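Timestamps

The planner had been returning the same answer for eleven minutes, and the answer was wrong in the same way each time. Viola Monti read the log from the bottom up, a habit she had from an earlier job where the logs were written by people who buried the cause under the effects.

The request was ordinary. Put the things on the near side of the table into the baskets where they belonged. The language layer parsed it, the task planner broke it into picks and places, the motion planner found paths for both arms, and the arbiter refused to release the left one.

arbiter: hold left, reason=shared_volume, owner=right

The right arm was idle. It had been idle since startup. It owned nothing.

She typed the release command by hand. The arbiter accepted it, cleared the hold, and set it again on the next cycle.

"It thinks the right arm is moving," she said.

Guerra, at the other desk, was rewriting the calibration routine and did not look up. "Is it moving?"

"No."

"Then it's reading old state."

"State is fresh. I'm looking at the joint topic. All zeros on velocity."

"Fresh by whose clock?"

She opened a second terminal. The cell ran on three computers. One did perception, one did planning, and a small one did nothing except talk to the arm controllers. The last of these was supplied with the arms by Wirnel, and it kept its own time. The synchronization service was supposed to pull all three together at boot. She asked each for the time and put the answers in a column.

Perception and planning agreed to within a millisecond. The Wirnel box was 508 milliseconds ahead.

"Half a second," she said. "It's ahead."

"Ahead is worse," said Guerra.

It was. A message from behind would have been dropped as stale, and the system would have complained loudly and stopped. A message from ahead was a message from the future, and whoever wrote the buffer had decided that the correct thing to do with the future was to keep it until it arrived. The arbiter asked for the state of the right arm at the present moment. The buffer had no state for the present moment. It had one from startup, when the right arm had been homing, and several hundred from half a second from now. It would not interpolate across the gap, so it returned the last one it was sure of. In that one the right arm was sweeping across the middle of the table.

She restarted the synchronization service. It reported success. She asked for the time again, and the Wirnel box was still 508 milliseconds ahead.

"It says it's synchronized."

"To what?"

She read the configuration. It was synchronized to itself. On the update, dated 5 Jul 2022 in the header, somebody had given the box a fallback source so that it could be tested on a bench with no network. The fallback was its own hardware clock. It had a priority of one. The real source had a priority of two, and in this file a lower number won.

She swapped the numbers, restarted, and watched the offset fall. It did not fall all at once. The service slewed the clock gently so as not to alarm anything that depended on it, and at the default rate this would take most of the afternoon. She told it to step. Every node on the planning machine printed a warning about time moving backward, and two of them exited.

"Lost Vulto," said Guerra, who had heard his own terminal beep.

"I'll bring it back."

Vulto was the perception package. It had been written by a contractor who had left good tests and no comments, and it was particular about the order in which it was started. Cameras first, then the table plane, then the model. If the model came up before the plane it would fit objects to the floor, and the planner would spend its time looking for a way to reach through the tabletop. She started them in order, waited for each to settle, and then started the arbiter.

arbiter: left free
arbiter: right free

She sent the request again.

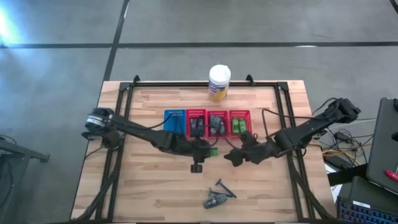

FILED UNDER: SHORT FICTION / MACHINES

The planner produced a plan in 798 milliseconds, and she read it before she let it run.

Step one was assigned to the left arm, step two to the right. The paths were clean. The minimum separation between the grippers was 70 millimeters, well above the limit, and the arbiter had given the middle of the table to each of them in turn. She could find nothing to object to until she reached the list of objects, where the two T-shaped things on the near side were entered as a single item.

object_04: class=razor, conf=0.61, parts=2

"Vulto's merged them," she said.

Guerra came over to look. The two handles were close, and the end of one met the end of the other. In the point cloud they made a bent line with a head at each place where a head could reasonably be. The segmentation had drawn one boundary around both. The pouch or bottle beneath them had been given its own entry, with a confidence low enough that the planner had put it last.

"You could move them apart," he said.

"I could."

She did not get up. If she moved them, the run would pass, and the run passing was what the test report had a box for. The next run would be set out by someone else, who would lay them down touching, and it would fail in a place where she was not sitting.

"What does it do if you let it go?"

"Grasps at the centroid." She brought up the grasp pose. The planner had put it at the joint of the bent line, where the two handles met. "It'll close on both ends."

"It might get both."

"It might."

He went back to his desk. She opened the segmentation parameters. There was a distance threshold, and under it a convexity check that was meant to split exactly this sort of thing. The check was disabled. Beside it, in the only comment she had ever found in Vulto, was the word Furnex.

She searched for it. It occurred once more, in the test directory, as the name of a recorded scene. The scene was a tray of molded parts from a previous customer, each one shaped like a shallow Y. She replayed it with the convexity check enabled and watched every part on the tray break into three. With the check disabled, they stayed whole. The contractor had been given one tray, had made it work, and had written down the name of the tray.

"Why is it always a global," she said.

"What is?"

"The convexity check. It's on for everything or off for everything."

"Make it per class."

"Class comes after segmentation."

He thought about this. "Then segment twice."

She had been about to say that it would double the time. She ran the numbers first. A second pass over only the low-confidence objects, with the check enabled, kept only if the pieces scored better than the whole did. The Furnex parts would be split, score badly in thirds, and be put back together. The razors would be split and score well in halves. It cost one branch and a comparison.

It took her an hour to write and longer to test. The Furnex scene passed. So did the rest of the directory, except for one recording that had never passed, which failed with the same message it always had. She added a comment explaining what the second pass was for. Then she added another explaining what the first comment in the file had meant, with the name of the scene and the shape of the parts.

She restarted Vulto in order. Cameras, plane, model.

object_04: class=razor, conf=0.88
object_05: class=razor, conf=0.84
object_06: class=unknown, conf=0.43

"Two," she said.

"And the third?"

"Unknown."

"Is it wrong?"

She looked at the grey thing on the table, and then at the class list, which had an entry for bottle and an entry for pouch. She was not certain which she would have picked.

"No," she said. "I'd leave it."

The new plan took 800 milliseconds, two more than the old one. It had one more pick in it and one more place. The unknown object was held back, with a note requesting operator input, and she realized that she had never seen that note before. In the old configuration nothing had ever been allowed to reach it. Everything had been given to whichever class came nearest.

She checked the offset on the Wirnel box. Zero, then one, then zero. She opened a ticket for the configuration file and pasted in both versions of the priority line. In the field for severity she put high, and in the field for symptom she put that the left arm would not move, because that was how the next person would search for it.

Then she rested her hand beside the stop button and released the plan.

arbiter: grant left, volume=center

The left arm began its approach. The right one stayed where it was, and on all three machines the log said so at the same time.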